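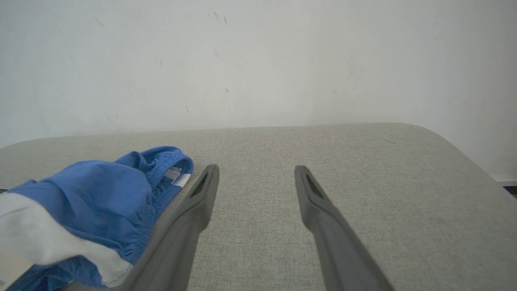

Rellcombe Garment Handling Set: data card

Version 5. Maintained by the Dauda group at Lasgate.

Scope

1,339 episodes of a two-finger gripper handling household clothing on upholstered and hard surfaces. Wrist camera video, joint states and gripper width are stored per episode. The rules below apply to all new recordings and to any outside contribution.

Recording rules

1. Start every episode with the fingers open and empty. Episodes that start with a closed gripper are rejected at upload.
2. Both fingertips must be in view of the wrist camera. Near-field blur on the lower part of the fingers is accepted.
3. Do not flatten or fold a garment before the start. Bunched cloth is the normal starting state.
4. Care labels may stay on. Name tapes, laundry marks and anything handwritten must be removed or masked.
5. Do not clean up walls or floors for a recording. Scuffs and specks are left as they are.
6. Stop the arm before reaching into the workspace. Pausing the policy does not count as a stop.

Annotation

Label the garment at the coarsest level that is certain. If shorts and briefs can't be told apart, use `lower_garment`. If a second cloth may be part of the first, set `overlap: unsure` and leave the instance count blank. Annotators do not guess from later frames.

Splits

train: 739
validation: 286
test: 314

Splits are made by site, so no room appears in more than one.

Known gaps

Knits are underrepresented. Gripper width drifts in the March recordings; use the corrected column `width_c`.

Related
- Isus calibration notes
- Rellcombe masking guide
- Lasgate arm stop procedure
- Changelog, versions 1 to 5

Contact: Dauda data desk, Lasgate | © Rellcombe project | Back to top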